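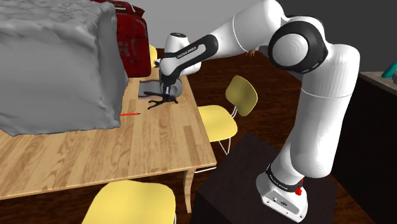

March 20, 2002

Timing notebook, 3,000 meter indoor check. Splits and gripes.

Oldřich Doležal wants us to sign off on the Oltton gate before the outdoor season, so I spent the afternoon going through his numbers and then the evening going through them again by hand. I am not ready to sign anything.

Background for Ľubica, who missed the first half. The claim from the Hikau club is that their kid ran the last 2 laps of the 3,000 faster than he has ever run a standalone 400. They have a printout from the gate. They have no hand times for those laps, because both of their watch people were "cheering." The overall time I can live with. It matches the finish judge's watch close enough. The splits I don't believe.

The oval at Jireš is a short one and the line has been repainted at least once that I know of. If the gate was set up on the old line and the start was on the new one, every split is wrong by the same bit and it washes out. Fine. But the printout isn't wrong by the same bit. Lap 13 is way slow and lap 14 is way fast, and together they come out to a perfectly normal pair of laps for a tired teenager. To me that looks like one late trigger. The gate missed him going by, caught something a couple of strides later (a lapped runner, an official's elbow), and the next lap got shorted by the same amount. Oldřich says the beam can't trigger late. I asked how he knows and he said the manual says so.

Things I tried tonight:

Walked through the beam at a slow jog, inside lane. Clean every time.

Ran through it with Ľubica on my outside shoulder. One trigger for the two of us, which is expected, but the time belonged to whoever had the arm forward, and the unit gives you no clue which one that was.

Same again with Ľubica half a stride back. Sometimes one trigger, sometimes two. No pattern I could see. Raised the beam to chest height and it got better. Did not go away.

Ľubica thinks the dead time after each trigger is set too long. That would do it. Suppose a lapped runner breaks the beam just ahead of our boy, the unit goes deaf for a moment, he goes through unseen, and the next body in the pack gets booked as him. She wants to turn it down as far as it goes. My worry is that then we get doubles from swinging arms, and we'll be throwing out junk by hand all night at every meet. She thinks I worry too much. Could be.

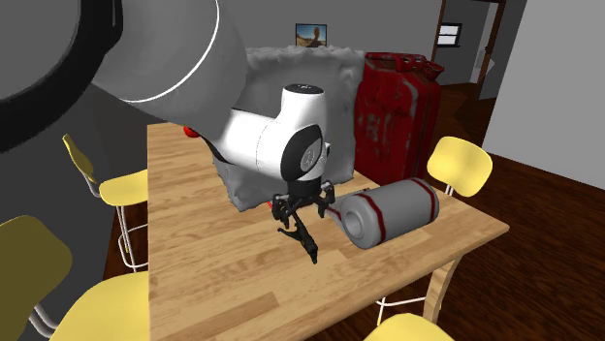 Can the printout be used for the overall result even if the splits are bad?

Only if the finish watch backs it up, and in this case it does. The result stands as a result. It goes in the book without splits, and nobody gets to quote that last 400 at a banquet.

Also looked at the heart rate sheet that came in with the claim, since Hikau are waving it around too. It says 168 at the end. For an all-out finish on a 17-year-old that seems low to me, but I've seen chest straps read anything they like on a sweaty kid, so I'm not going to build a case on it. I'd just like people to stop handing me one shaky number to prop up another shaky number.

Skultero have offered to lend us their second gate for the next meet. I said yes before they could think about it. Two gates a meter apart, and anything that doesn't show up on both gets a question mark. Oldřich isn't happy, he says it looks like we don't trust the equipment. Well, we don't.

To do:

Ask Jireš which line they measured from when the track was last checked. Get it on paper this time. The November answer was a guy on the phone saying "the white one."

Find out the dead time setting on the day. Oldřich thinks it was factory default but he'd also changed the batteries and isn't sure if that resets it.

New batteries, then check if it does reset.

Two people on watches for every distance race, and they're not allowed to be parents of anyone in it.

Ľubica is redoing the side-by-side test with the beam high and the dead time turned down. I want to see the raw strip from that, not the summary.

Left to check: whether lap 6 has the same thing going on. It's a little slow and lap 7 is a little quick. Might be nothing. Might be the same pack coming around.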